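Section 4: Setting Up the Counter and Cooktop

Before you start, check that the frame is upright, the back panel is screwed on and the shelf is level. If the kitchen rocks, go back to Section 3 and tighten the lower screws first. You need the cross-head screwdriver, hardware bag 52 and a soft cloth.

CAUTION: Adult assembly required. Hardware bag 52 contains small parts. Keep it closed and away from children until the last hook is in.

1. Peel the clear film off the cooktop panel. Start at a corner and pull slowly.

2. Set the panel into the opening in the counter and press along all four sides until it sits flat.

3. Screw the hooks into the wall under the hood by hand. Do not use a power driver.

4. Hang the slotted spatula and the spoon with their heads down.

5. Put the pot on the cooktop. It can stand on any burner.
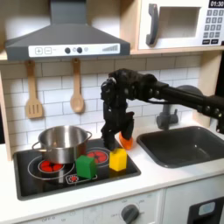 Fitting the Hood and Microwave

6. Hold the hood under the shelf with the control strip facing you. A second person makes this easier. Drive both screws from above, through the shelf.

7. Slide the microwave onto the shelf to the right of the hood. Fasten it from behind with the two short screws.

8. Open and close the microwave door a few times. If it rubs, loosen the screws a half turn, shift the microwave and tighten again.

NOTE: Extra hooks and replacement knobs can be ordered from Wollico under part number 3637. Give the kitchen model name, Olov, with your order.

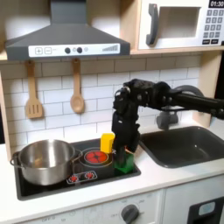 Wipe the wall and counter with a damp cloth and dry them right away. Standing water will swell the edges of the panels over time. The grout lines between the white tiles collect dust, and a soft dry brush clears them. Take the wooden spatula and spoon off their hooks before wiping behind them. Do not put them in the dishwasher.

CAUTION: Do not place hot food, real cookware from the stove or lit candles on the counter. This is a toy.

9. Check all screws again after one week of play, then every September.

Continue to Section 5, Sink and Faucet.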